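4. Student Project: Teaching an Arm to Tidy a Simulated Kitchen

The course ran at Laxdal over one spring term, and the project was its second half. Teams worked entirely in Hillach, the simulator we had already used for the warm-up labs, so nobody had to book time on hardware and every student could break things at home at midnight (many did, and told us so with great pride). The task sounded small: drive a single arm to a condiment beside the stove, pick it up, and put it where a typed instruction said. It kept 8 teams happily busy until the middle of May.
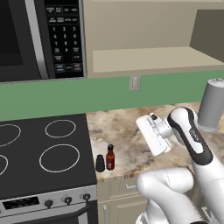 Figure 4. The kitchen layout used in the project, with the arm over the counter next to the cooktop.

We gave the teams a working controller and a blank policy file. Everything in between was theirs to design, and the range of ideas was a joy to read. Some teams wrote a careful state machine with a recovery branch for each kind of missed grasp. Others went straight to imitation learning and spent their evenings collecting demonstrations with a game controller. By the deadline the class had pooled 1365 demonstrations in a shared folder, of which 139 were thrown out in peer review, mostly for long pauses or for grasps that pushed the target away before closing on it. That review session was the best afternoon of the term. Students argued over what counts as a clean pick with more energy than we ever got out of them on the lecture version of the same material.

The shared folder had one side effect we hadn't planned. Teams that began with hand-written rules started borrowing demonstrations to tune their thresholds, and the imitation teams borrowed the recovery branches. The Jiltmont team wrote up this mixed approach in a five-page report that we now hand out as reading.

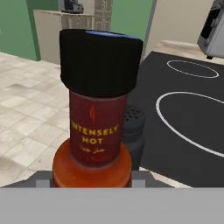

Perception was where most of the debugging hours went. Each team received the wrist view as well as a fixed view, and the first instinct was to trust the wrist view for everything. It is a wonderful signal right up to the moment an object sits between the fingers and covers a good part of what lies behind it. A jar with "HOT" in bold yellow on a maroon label is easy to tell apart by color, but it also hides half of the gray shaker standing behind it, and a detector that had been sure of two objects would suddenly report one. The Gustoton team dealt with this by keeping a short memory of object positions and refusing to delete anything the held object could be blocking — a dozen lines of code, and the change that other teams copied most.

Grading used 5 fresh instructions per team, run with new random seeds and with the whole class watching. We scored the placement and the written explanation of any failure equally. Several of the strongest grades went to teams whose arm dropped something and who could say exactly which line had let it happen. Section 5 gives the rubric and the scores by team.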